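Regional Assembly Panel Backs New Rules for Handling Public Petitions

The Petitions and Public Access Panel of the Rotham Regional Assembly has approved a draft report calling for firm deadlines on petitions submitted by residents. The text passed with 2 abstentions and no votes against, and it will go before the full Assembly in July.

The report follows a review of the way petitions are received, registered and answered by the Assembly's departments. Over the period covered, the Assembly registered 621 petitions on matters within its powers. Most concerned local transportation, school enrollment, water charges and the upkeep of public land. The review found that departments applied different standards when deciding whether a petition could be admitted, and that residents often received no notice when a file was passed from one office to another.

Under the current rules of procedure, a petition must be acknowledged in writing, but no limit is set for the decision on whether it is admissible. The draft report proposes a limit of 39 working days from the date of registration. If a department needs more time, it would have to ask the chair of the panel for an extension and send a copy of the request to the lead petitioner. Extensions would be granted once only.

The panel also recommends that a petition declared inadmissible be returned with a written statement of grounds. At present, the Assembly uses a standard letter that refers to the relevant article of the rules without further detail. Members from several groups said during the debate that the letter had been a frequent source of complaint, and that petitioners whose requests fell outside the Assembly's powers should be told which authority they could turn to.

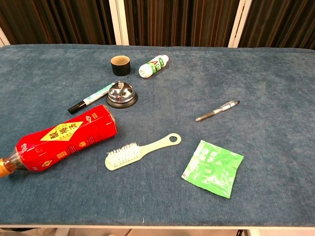

Elvia Aguirre told members that the proposed limit was welcome but would mean little to petitioners unless the Assembly also published the stage each file had reached. She said that people who had gathered signatures over many months were entitled to know if their petition was waiting for a legal opinion, a department's reply or a place on the agenda, and she asked that the final text make this a duty and leave no room for discretion. Her written remarks have been attached to the minutes.

The panel accepted the point in part. An oral amendment adopted before the final vote provides for a public register, updated at the end of each month, showing the title of every admitted petition and the stage it has reached. The names of petitioners would appear only with their consent. A further proposal to publish the full correspondence between departments was withdrawn after the Assembly's legal service advised that it would require a separate change to the records ordinance.

Members then turned to the Flomutau petition, the longest-running file before the panel. The petition asks the Assembly to restore public access to the lakeside path at Flomutau, which was closed when the embankment was declared unsafe. It carries the signatures of residents from both shores and has been on the panel's agenda at several earlier sessions. The Department of Public Works informed the panel that a survey of the embankment had been completed and that its findings would be sent to members before the summer recess.

Malachy Breathnach, speaking as rapporteur for the file, asked that the petition remain open until the findings had been examined. He noted that the Assembly had given an undertaking to the petitioners that no decision on permanent closure would be taken without a hearing, and he requested that the undertaking be repeated in the panel's letter to the department. The request was agreed to without a vote.

"The petitioners have kept to every deadline they were given," Breathnach said. "The panel should ask the same of the departments."

Two other files were closed. The first, on the opening hours of the district registry in Nygård, was closed after the registry restored its evening service. The second, concerning signs at a rail crossing, was referred to the national rail authority, which has sole responsibility for the matter. The lead petitioners will be notified in writing.

The panel also held a first exchange of views on the electronic submission of petitions. The present system accepts scanned signature sheets but does not allow residents to sign online. The Assembly's secretariat presented three possible models, with differing requirements for checking the identity of those who sign. Members asked for further information on cost and on the protection of personal data — in particular, the length of time for which signatures would be kept after a file is closed. The secretariat will report back in the fall.

More than 26 amendments to the draft report had been tabled before the session. Most dealt with wording and were covered by compromise texts agreed among the groups. One amendment that would have raised the minimum number of signatures for a public hearing was rejected. The threshold therefore remains as set out in the current rules, and a single resident may still submit a petition without supporting signatures, although such petitions are dealt with in writing.

If the Assembly adopts the report, the changes to the rules of procedure will apply to petitions registered from the start of the next session. Files already open would continue under the existing rules, but the secretariat has been asked to enter them in the public register as well — a task it expects to complete before the end of the year. Departments would be required to name an officer responsible for petitions and to give that officer's contact details in all letters to petitioners.

The deadline for amendments to be tabled for the full Assembly is noon on the last working day before the session. Amendments must be signed by a political group or by the number of members laid down in the rules. The draft report, the compromise texts and the minutes of the panel's debate are available from the Assembly's records office, and printed copies may be requested at the public counter.

The next meeting of the panel will begin at 9:30 a.m. and will be open to the public. Its provisional agenda includes the survey findings on the Flomutau embankment, a petition on bus connections between Nygård and Rotham, and a reply from the Department of Education on school enrollment appeals.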